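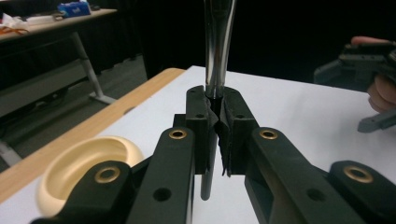 Home | Notebook | Parts | Stock list | Search

July 30, 2018
Written by Golnar Pakzad

Continue with the stepped rods for Gurnstead. Yesterday I left the work in the middle, so first I read my old page again and then I cleaned the white table. There was still grit on it near the wood edge, and grit is the thing I want least close to a polished part.

The question for this week is simple. We have rods with a bright upper part and a narrow lower part, and the customer says the narrow part does not go into the bushing easily. Laurinda thinks the rods are good and the bushings are tight. I had the other opinion in March, but I am not so sure now.

What I did in the morning:

Wiped every rod with a dry cloth, then with a cloth and a little alcohol. I did not touch the bright part with bare fingers after this. The marks of fingers come up gray after some days and the customer sees them before he sees anything else.

Measured the length of the first rod three times. It gives 179 mm each time, which is the number on the drawing. The drawing is the second one from Guerreiro, the one with the correction in pencil. Please do not use the first one any more. I put it in the back of the folder and wrote OLD on it.

Measured the thin part near the step, in the middle, and at the end. Near the step it is a little bigger than at the end. The difference is small, but I could feel it also with the ring gauge: the ring goes on from the end with no force, slides well, and then becomes slow before the step. I turned the rod a quarter and tried again, same place. So it is all around and not a bump on one side.

This makes me think the polishing wheel did not reach well into the corner. The person who polishes is afraid to damage the step, and I understand this, I would be afraid too. But then the last part of the shaft stays with more material.

Second rod: same behavior. Third rod: same, maybe less. Fourth rod has a scratch in the bright part, a long one, so I put it to the side and did not measure.

Laurinda Pinheiro came before lunch and tried the ring herself. She agrees that it becomes slow. She does not agree that this is the full reason, and she asked me to check the bushings from the same delivery before I write to anybody. This is fair. I had only the rods on my list.

Bushings (Flestov, the small bag): I tried 30 of them on the good reference pin. All went on except 2, and those had a burr inside, at the mouth. I took the burr off with the hand tool and after that they went on also. The other bag, from Buvisus, is not opened. I want to keep it closed until we decide, so that we have something to compare.

So for now I believe both of us are a little right. The bushings with a burr will stop any rod, good or bad. The other bushings are fine, and there the rod is the problem, but only in the last bit before the step. If the customer does not push it up to the step, he will never notice. I must ask how deep they push it. I am surprised that I did not ask this before.

Afternoon: tried to correct one rod by hand. Fine paper, wrapped on a flat stick of wood, the rod turning slowly in the lathe. I covered the bright part with two layers of tape. Very short strokes near the step, then clean, then ring, then again. After the fourth time the ring went up to the step without becoming slow. The surface looks a little more dull there than on the remaining shaft. I think this is acceptable because the shaft is darker anyway and it will be inside the bushing, but Laurinda should say.

The tape left some glue. Alcohol took it off, but I needed to rub more than I like. Next time use the blue tape from the paint cupboard and not the brown one.

The full order is 108 rods. To do all by hand in this way is possible but not nice. Better to talk with the polishing person and ask for a narrower wheel. I wrote a short note for this, it is on the shelf with the gauge.

Things to do:
- ask Gurnstead how deep the rod goes
- Laurinda to look at the dull place on the corrected rod
- look inside each Flestov bushing with the magnifier before it goes out
- new cloths, the last ones leave fibers
- return the ring gauge to its box with oil, I forgot this last time and I am sorry

The corrected rod has a small paper tag on the thin end. Please do not mix it with the others, without the tag I can not tell which one it is.

Last updated by G. Pakzad, same evening: added the remark about the tape.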